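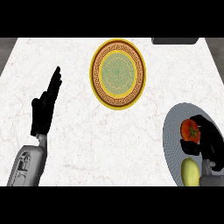
A simulated robot hand closes around a tomato on the grey plate. Image: Plirnska project

Plitbridge group trains two-handed robots in a virtual kitchen

16th December

A research group in Plitbridge has published a method for teaching robots with two arms to move food between dishes, using training material made entirely in simulation.

The project, called Plirnska, was carried out together with the software company Nuvmont. According to the group's report, it began with 100 demonstrations given by people who steered the virtual arms. A program then changed the positions of the objects and produced new versions of each demonstration. After the failed ones were removed, 1,882 remained for training.

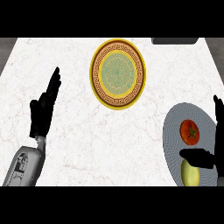

The main difficulty was the fingers. A simple gripper only opens and closes, but a hand with fingers can approach a tomato in many ways, and small errors at the contact are enough to lose it. The group therefore divided each task into short parts, and the program adapts every part to the nearest object before joining them again.

In 500 simulated trials, the trained controller completed the task more often than one which learned only from the original demonstrations. The improvement was largest when the fruit and vegetables were placed close together. The report also says that results became weaker when the plates were moved far from their usual places.

Tests on real hardware have been running since July at the Flanagan laboratory, with four kitchen tasks. The group expects to release the training data and the code when these tests are finished.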